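March, notebook 2, cont. — Prenanlow house set, rim grasps

Picking up from the last page. Husar loader finally reads the new episodes without choking on the timestamps. Fix was dumb: clock on the left unit was drifting and I was matching on frame index. Match on time now. Do NOT go back to index matching.

**Where we are**

- 362 episodes kept so far, bowls and plates only
- target for this round is still 300 usable after filtering, so there's slack, but not much once the bad-width ones go
- held back 90 for eval, picked by object and not at random (random split leaks the same plate into both sides, we did that last time and fooled ourselves)

**What I'm trying to find out**

Does the policy learn *which side of the rim* gets which finger, or does it just learn "close near an edge"? With mugs you can't tell. With shallow dishes you can, since one finger has to go inside the wall and the other outside, and if the approach is too flat you just shove the dish along the cloth.

Labeling scheme, keep it simple:

1. I/O — one finger inside the rim, one outside
2. FLAT — both fingers land outside, dish slides
3. MISS — closes on air
4. OTHER — write a note, don't invent new codes

Trained two versions overnight on the Stalcombe box. Same data, same seed, only difference is whether finger width goes in as an input. Version with width: far fewer FLAT. Version without: hovers, closes early, a lot of MISS on the wide bowls. Not writing a ratio here till the relabel is done, my first pass on OTHER was sloppy.

Things that surprised me a bit:

- Patterned cloth hurts less than I feared. Expected the flowers to pull the attention maps around. They do a little at the start of the approach, then it settles once the rim is big in view.
- Red glass is worse than white ceramic-looking stuff, by a lot. Highlights on the ribs move when the camera moves, and the tracker grabs on to them. Also the glass tints the cloth under it and the segmentation step calls the tint part of the plate. Masks come out fat on one side.
- Scalloped edges: predicted contact point jumps from one lobe to the next between frames. Smoothing over a few frames helps but adds lag at the close, which is exactly where we can't afford it.
- Stacked dishes (bowl over plate) need their own tag. The width signal is fine but the depth guess snaps to the lower rim. Two rims, one grasp, it picks the wrong one.

Tried masking out everything past the table edge. Made pose tracking *worse*. The background is doing real work for localization: sofa, border strip on the wall, all that hard texture. Put it back. Only mask for the policy input, never for the tracker. Writing this down becuase I will forget.

Pads: still the blue ribbed ones on this set. Don't mix with the smooth pad episodes from Vedico, the contact width offset is different and I haven't measured it properly.

Rim close on the white bowl first, then the wider layout with the jaws open:

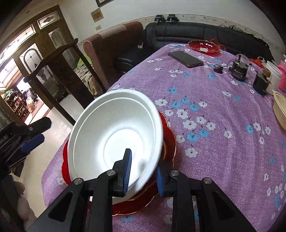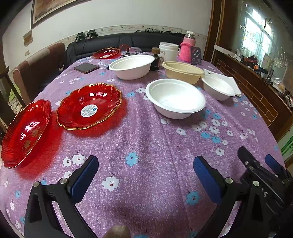 Despina Tudose read the draft of this and disagrees about the width input. Her point is that the version without width may only be failing from the camera being too close at the end, so the rim leaves the view and it has nothing to go on. She'd run it again with a two-frame history before claiming anything about finger width. Also thinks the FLAT label is hiding two different failures, approach angle and bad height, and wants them split before the relabel goes any further.

Fair on the history thing. Not convinced on splitting FLAT but will do it for the held-out ones at least.

To do
- rerun no-width with history, same seed
- relabel OTHER, then FLAT on the eval set
- add stacked tag to the loader (string, not bool, we'll want more kinds)
- measure pad offset, calipers are in the gray drawer
- check if fat masks on red glass go away with the shadow threshhold turned down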